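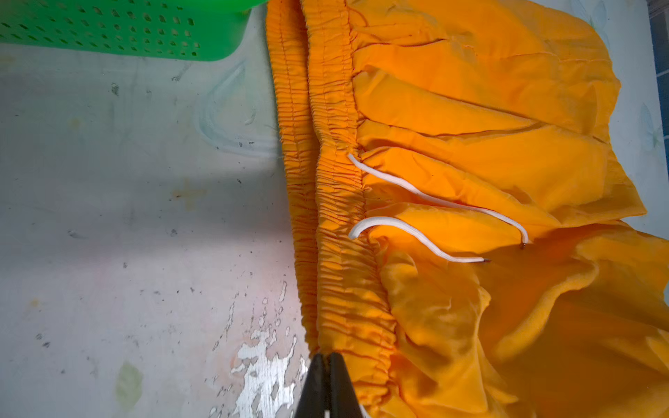 Wrist cam view, waistband on the left, both drawstrings out

Folding demos: leader arm or gamepad?
Started by marchetti_bench, Jun 2, 2020

marchetti_bench
Trying to get 100 good demos of folding shorts. I drive the arm with a gamepad and the fingers keep closing next to the waistband instead of on it. The fabric is thin and the elastic bunches up. I have 20 demos I would keep. Is a leader arm worth the money for this?

Grollico
Yes. I did 400 towel folds with a gamepad and the motions were so jerky that the policy learned the pauses. With a leader arm you stop thinking about axes.

miton77
Disagree. A leader arm with no force feedback won't help you pinch elastic. You still can't feel when you hit the table. Move the arm by hand for the grasp, record the joints, then replay it to get clean video.

Grollico
Replay on cloth? The shorts never land the same way twice. The replay will miss.

miton77
It misses sometimes. I throw those out. Still faster for me.

bornedow_lab
Two things from the picture. Your fingers are shut while you are still lining up. Come in open, one finger on each side of the ruffle, and go lower than you think you need to. Also decide what happens with the drawstrings. If you tuck them in on half the demos and ignore them on the rest, the policy will do something in between.

marchetti_bench
I have been ignoring them. Should I just pull them out of the shorts?

bornedow_lab
I would leave them in and lay them flat first, every time. Make it part of the task.

Grollico
I'd pull them. Get plain shorts working first, then add strings.

marchetti_bench
OK. I'll do 5 with the fingers open before I buy anything and post how they go.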